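Coil Burners: Cleaning, Seating and Testing

Electric coil ranges are simple appliances, and most complaints about them come down to dirt, a poor connection or a pan that does not sit flat. The notes below apply to plug-in coils, the kind that lift at one edge and slide out of a socket. Hinged coils that are wired in place are cleaned the same way but should not be pulled.

Before you start

Turn every knob to off and let the coils cool completely. Switch off the range at the breaker if you plan to remove a coil. Have dish soap, baking soda, a nylon brush and two dry cloths within reach.

Removing a coil

Lift the edge opposite the socket no more than an inch, then pull straight out. Lifting higher bends the terminals and spreads the contacts inside the block. Small coils and large coils are not interchangeable even when the terminals look the same, so put each one down next to its own opening.

Never soak a coil or put it in the dishwasher. Wipe it with a damp cloth, keep the terminals out of the water, and let it dry overnight. Burned-on food can be left alone. It will smoke off during the test described further down.

Drip pans

Drip pans catch spills and reflect heat back up toward the cookware. Soak them in hot water with baking soda for 15 minutes, then scrub with the nylon brush. Steel wool cuts through porcelain enamel and leaves a surface that stains faster. Do not line the pans with foil. Foil can touch the terminals, and it blocks the hole in the bottom that lets heat and liquid out.

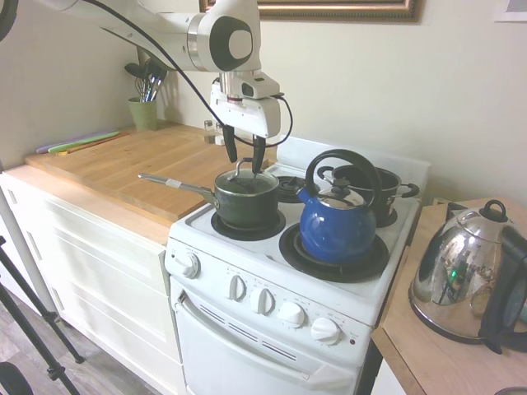

Replacement pans are sold by diameter and by the position of the terminal notch. Measure across the outer rim, then check that the notch lines up with the socket before you throw out the old one. The Bunow pans stocked at Premside Hardware come in both common diameters. A set of four costs less than one new coil.

Checking the socket

Look into the terminal block with a flashlight. Clean contacts are bright and even. Pitting, dark scale or a melted edge means the block has to be replaced. A new coil pushed into a burned block will fail early and may damage its own terminals. Replace both at the same time if either one is pitted.

Seating and leveling

Push the coil in until it stops, then lower it into the pan. It should not rock. If it does, the support legs are bent or the pan is upside down in its recess. Set a saucepan with 5 cups of water on the coil and look at the water line against the wall of the pan. A line that runs higher on one side points to a coil or a range that is out of level. Adjust the range feet first.

Test

Restore power and run one burner at a time on medium with no cookware, with the hood fan on. Some smoke is normal. Stop the test if you see sparks, hear a buzz from the socket or find a section of coil that stays dark while the rest glows.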